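# Judmont open day: questions and answers

Last revised 2020-02-24. Queries not covered below go to Aaliyah Sandhu at the front desk.

**When is the open day?**
In April. The exact date is sent with your booking confirmation, along with your arrival slot.

**What is being demonstrated?**
Manual recording of handling tasks with a hand-held gripper. An operator carries the gripper, performs a short task and repeats it from a new starting position. The recordings are used later to train an arm. The arm itself runs in a separate session, listed on the programme as Plultari.

**How long is each session?**
The gripper demonstration takes 25 minutes with questions. The Plultari session takes 40 minutes and starts on the hour.

**How many recordings do you have?**
The current set holds 3,363 recordings. Of these, 2,286 have passed checking and 293 have been rejected. The remainder are in the queue. The target for the first release was 2,000 checked recordings, so that release is already frozen.

**Why are recordings rejected?**
Mostly lost tracking or a task left unfinished. Keegan Gosselin, who runs the checking, will have several rejected clips on a screen and can go through them on request.

**What is the marker board for?**
Position reference. Please do not move it, lean on it or stand in front of it during a run — a shifted board means the session has to be calibrated again.

**May I hold the gripper?**
Yes, in the last ten minutes of each session. Remove rings and loose bracelets first. Keep fingers out of the gap between the pads. Under-12s need an adult with them.

**Will I be recorded?**
The gripper carries a camera, and visitors may come into its view. Faces are blurred before any picture is stored or shown. If you would prefer to stay out of view altogether, tell the operator before the run starts.

**Where do I leave my bag?**
At the Burkent entrance. The lockers in the work area are for staff.

**Can I bring my own objects to test?**
One per visitor, dry, unbreakable and under 300 g. No food.

**Is the software available?**
The checking tool is, on request. The recording software is under licence from Arnardóttir and cannot be passed on.
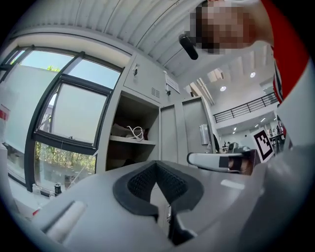
*Hand-held gripper in the work area, with the lockers and marker board behind.*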